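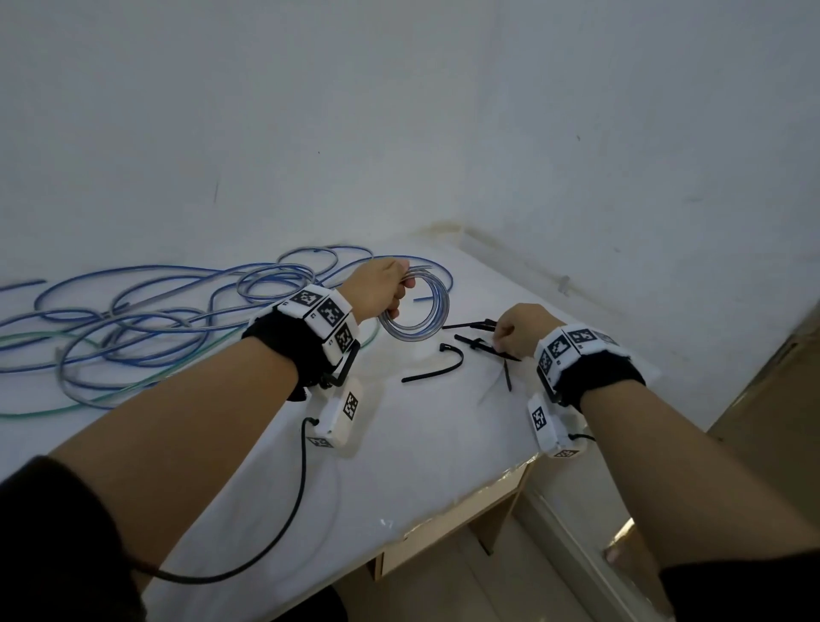
Fig. 1. Small coil in the left hand, cable tie in the right, unsorted tubing on the left side of the table.

Search this site Enter keywords Go

Workshop Practice, Unit 2
Coiling and tying of flexible tubing
Handout prepared by Ratree Khunthong, Tunorbridge

Purpose of the unit

Students in the May group asked me to write down what I say at the table, so these notes follow the same order as the practical. Please read them before you come. The reading takes a few minutes and then we can use the whole session for the hands.

Soft plastic tubing remembers how it was stored. If it is pushed into a drawer in a heap, it takes small bends, and at a sharp bend the wall can fold. We call this a kink. A kinked piece may still look good after you straighten it, but the flow through it can be smaller than you expect. In the store we keep only coils, each one tied, with a paper tag written by the person who made it.

1. Before you start

Clear a place on the table for finished work and put the pile on the other side. Lay the cable ties flat between the two, where you can pick one up without looking for long. Take them out of the bag first. Opening a bag with one hand while the other holds a coil is a common way to lose the coil.

Do not pull on the pile. When you find an end, follow it with your fingers and lift the loops that lie over it. If two pieces are twisted together, free the shorter one first. Girish Mittal, who taught this unit before me, let the students use scissors when they became tired. I do not allow it. Short offcuts are very difficult to use again.

Sort by color at the same time: clear with blue stripe, blue, gray, teal-green. Mixed coils will be returned to you.

2. Making the coil

Hold one end between thumb and first finger, and leave a short tail. With the other hand bring the tubing around in a loop and lay it beside the tail. Every next loop should be the same size as the first. Let the tubing turn a little between your fingers as you bring it in. If you do not let it turn, the coil becomes a figure eight when you release it.

For thin tubing a loop as wide as your palm is enough. For the thicker hose make it wider, and stop if you feel it starting to flatten. 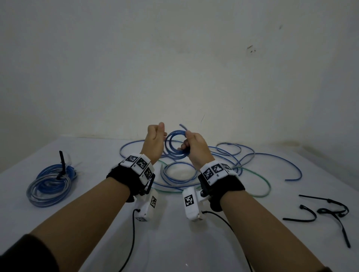
Fig. 2. Blue coil held above the table with both hands; one end left free.

Lift the coil from the table when the last loop is in. In the air it is easier to feel a loop which is too long, and you can push it back with the thumb. Keep the loops closed with one hand and leave the other hand for small corrections.

3. Tying

Pass the cable tie around all the loops, put the point into the head, and pull until the loops cannot slide. Then stop. The tie must not press a mark into the tubing. A good test is to turn the tie around the bundle with one finger. It should move, with some resistance.

Use 2 ties for a large coil, on opposite sides. A small coil needs one. Keep the free end outside the tie, so that the next person can find it at once.

Write on the tag: type of tubing, length if you measured it, your initials. Finished coils go to shelf 1026.

4. Time and marking

The practical is 60 minutes, including cleaning of the table. Savita Sengar will check the coils with me. She looks at equal loops, tightness of the tie and the tag. Speed has no marks.

5. For the next session

Bring one coil from your home or your workplace, of any cable or hose, and be ready to tell the group how it was stored. Ronaldo Salazar has agreed to show the over-under method, used for longer hoses. Please read section 4 of the Yadav notes before this, only the part on bending radius.

Corrections to this handout are welcome. Liliana Gentile has already found that the old version had the steps for tying and tagging in the wrong order.

Contact the workshop office | Copyright Tunorbridge Workshop Practice | Back to top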